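**Flat paddles or the curved Dumeo fingers for cloth?**

**tinpot_marrow** wrote:

Right, I've had both sets of fingers on the hand-held grippers long enough to have opinions, so I'm going to inflict them on you.

Flat paddles: brilliant on anything thick. Jeans, towels, hoodies, the lot. You come down at a bit of an angle, squeeze, and the cloth gathers up between the fingers and stays there. Rubbish on thin stuff. I tried a pillowcase and spent ages chasing one layer and getting two.

Curved Dumeo ones: lovely on the pillowcase, hopeless on denim. The tips want to ride up over a hem and then you've got hold of nothing much. They're also a faff to fit (the pins are a hair too fat for our linkages and I had to take a file to them).

I did 30 folds with each on the same pile of washing. Paddles dropped 6, Dumeo dropped 15. So I'm leaving the paddles on unless somebody talks me out of it.

**wobbleplate** wrote:

I'll have a go at talking you out of it then!

What was in the pile? If it was mostly heavy stuff you've just measured that paddles like heavy stuff, and you said that in your second paragraph. Mine would come out the other way round, it's all school shirts in this house.

Also were you counting a slip where you caught it again as a drop?

**tinpot_marrow** wrote:

Mostly heavy, yes, fair cop. Trousers and towels, a couple of T-shirts. I only counted it if the cloth came all the way out of the fingers.

**gusset_engineer** wrote:

Did you swap the pads when you swapped the fingers? When Brayden Sawatzky brought his Dumeo set along in January they were still shiny from the packet and slid off everything. He went over them with a bit of wet and dry and they were a different animal. I wouldn't write them off on fresh pads.

**tinpot_marrow** wrote:

Ah. No. Straight out of the bag. Bother.

**Lathe_Larry** wrote:

Unpopular view but I think you're both fiddling with the wrong end. The fingers matter a lot less than how you come at the cloth. With two hand-helds you've got one hand pinning and one hand lifting, and if the pinning hand drifts, no finger in the world will save you. I've watched people blame the gripper when their left hand had wandered off.

I ran the Győri ones for a whole winter, dead cheap, horrible hard tips, and got decent folds out of them by slowing down.

**wobbleplate** wrote:

Slowing down is cheating though, Larry. The arm has to copy whatever we do. If every fold takes an age then the arm takes an age as well, and then somebody has to stand there and watch it.

**Lathe_Larry** wrote:

Better an age than a shirt on the floor. I'm not saying crawl. I'm saying stop stabbing at it.

**gusset_engineer** wrote:

Bit of both for me. Larry's right about the pinning hand, but I can feel the difference between the finger types even when I'm being careful – on a thick hem the curved ones rock and you end up gripping harder to make up for it. My thumb was killing me after one evening of that.

Anyone priced up the Gastorholm swap-over mounts? If you could change fingers without taking the screws out we wouldn't need to pick one at all.

**tinpot_marrow** wrote:

I did look. 230 for the pair, before postage! For a clip! I could nearly put up with the screws for that. I might have a stab at printing something, though my last printed part snapped the first time I breathed on it.

**wobbleplate** wrote:

Print it lying down, not standing up. Ask me how I know.

And does the camera stay put when you change over? Mine always gets a nudge and then I'm recalibrating until bedtime.

**tinpot_marrow** wrote:

It does if you leave the top plate alone and go in from the finger end. Takes longer, but I've not had to redo the calibration once. I'll rough up the Dumeo pads and do the pile again with more thin stuff in it. Paddles are back on in the meantime.

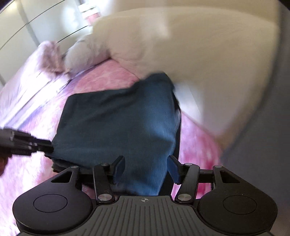

**Horngate Robotics Club – Cloth Handling Group**

Paddles on dark blue cloth, on the bed, with the second gripper at the bottom left corner. I like how much material you get bunched up between the fingers with these. The right one's just at the folded-over edge, and that's the bit where I think the curved tips would be riding up by now. Tell me I'm wrong.

**Lathe_Larry** wrote:

Can't fault having the other gripper on the corner. I'd bring the main one in flatter, mind. You've got a big handful there and big handfuls make lumpy folds.

**tinpot_marrow** wrote:

I'll take lumpy over dropped. Flatter and I start picking up bedspread too.

**gusset_engineer** wrote:

Try 240 grit on the Dumeo pads if you've got it, and go across the tip, not along it. Brayden did his along and had to start again.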